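Inicio Diario Casa Archivo Contacto

La vajilla de plástico

Junio. Por la mañana he seguido con la vajilla de plástico, que llevaba desde la mudanza repartida entre dos armarios.
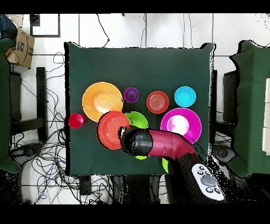

Bram Stevens me había dicho que la tirase toda y comprase una blanca en Smits. No me apetece gastar hasta 70 euros en platos para comer fuera. Además, los colores me gustan: el naranja, el magenta, el verde lima, el morado del vaso pequeño. Se ven bien sobre un mantel verde oscuro.

He decidido guardar los platos grandes en el armario de abajo y los cuencos en el estante, con los vasos delante. Los platos encajan mal entre sí porque no son todos del mismo juego - los compré en épocas distintas - y si pongo uno pequeño debajo la pila se tuerce. Los he fregado con agua templada y he tardado 30 minutos, secado incluido.

Milan Meijer ha llamado a las cinco. Viene a cenar con los niños y traerá ensalada de patata. Le he pedido también servilletas, que aquí solo quedan las de tela y no quiero lavarlas otra vez.

Me falta forrar el estante y buscar un sitio para las jarras. El rollo que compré en Flurklow se quedó corto. Mañana mediré el fondo antes de volver a la tienda.

Categoría: Cosas de casa | Etiquetas: cocina, orden, vajilla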